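Kitgate Sofa and Daybed Covers - Set-Up and Care Guide

Section 4: Washing and Refitting a Quilted Cover

Last updated March 12, 2026

Read this section through before you take the cover off. It applies to all quilted covers sold under the Kitgate name, including the older Hornari range. Knitted stretch covers are dealt with in Section 5.

4.1 Before washing

1. Take off all cushions and throws.
2. Find the care label. On most covers it is sewn into the back hem, on the left as you face the seat. If the label is missing, follow the cold wash settings in 4.2.
3. Pull out the foam tuck rods, if fitted, and set them aside. They do not go in the machine.
4. Lift the cover off from the back, then the arms, then the seat.
5. Shake it outdoors. Vacuum the stitching lines with the brush head if there is pet hair in them.
6. Check for open seams and mend them first. A small gap can let the filling out during the spin.

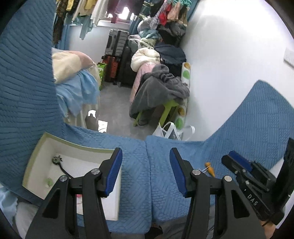
Dayana Cisneros: I would add a step for the hems. Mine came out with a hard lump in one corner where the filling had bunched, and it had started at a few inches of loose hem I hadn't noticed. Sewn up by hand, it has been fine through four washes.

Hems are covered by step 6. Use polyester thread and a short running stitch, and go over the first and last stitch twice.

4.2 Washing

1. Wash the cover alone. A full-size cover needs a drum rated for at least 9 kg.
2. Choose the gentle cycle, at no more than 40 degrees C. Dark colors should go in cold for the first two washes.
3. Use half the normal amount of liquid detergent. Powder tends to stay behind in the stitching.
4. Do not use fabric softener or bleach.
5. Run an extra rinse, then a low spin.

CAUTION: Do not leave a wet cover sitting in the drum. The dye may mark the lighter backing.

Note: If the machine stops during the spin, the load is off balance. Open the door when it unlocks, spread the cover around the drum and start the spin again.

4.3 Drying

1. Hang the cover over two parallel lines - a single line leaves a crease across the seat that is hard to get out.
2. Turn it after a few hours.
3. To tumble dry, use low heat and stop every 40 minutes to shake the filling level.
4. Press the thickest part of the seat between your hands. If it feels cool, keep drying.

CAUTION: Do not iron the raised pattern. Heat flattens it and it does not come back.

4.4 Refitting

1. Lay the cover over the seat with the label to the back.
2. Line up the center of the cover with the center of the seat.
3. Work outward with flat hands, pushing the slack toward the arms.
4. Bring the side sections up and over. Leave them loose for now.
5. Tuck the fabric into the gap at the back of the seat, to a depth of around 7 cm.
6. Put the tuck rods back in, if you have them.
7. Tighten the sides and smooth the seat once more.
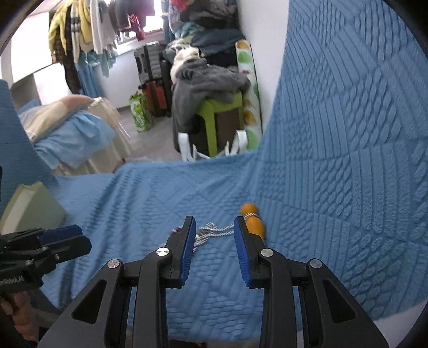

Fig. 4-2. Blue cover with creases still to be smoothed.

Small creases usually drop out with use. For deeper ones, mist the area lightly with water, pull it flat and let it dry before anyone sits down. Covers on leather move more than covers on cloth, so use the non-slip mat (sold separately) under the seat section.

4.5 Storing a spare cover

Roll it - do not fold it - and keep it in a 100% cotton bag. Plastic holds damp. If you change covers with the seasons, April is a good time to air the spare for a day before it goes on.

Questions about this section: Tsung-han Liu, Product Support, Kitgate Home, 9 Villaseñor Street, Dikilberg
© 2026 Kitgate Home. All rights reserved. | Contact us | Back to top
7 shares | 1 comment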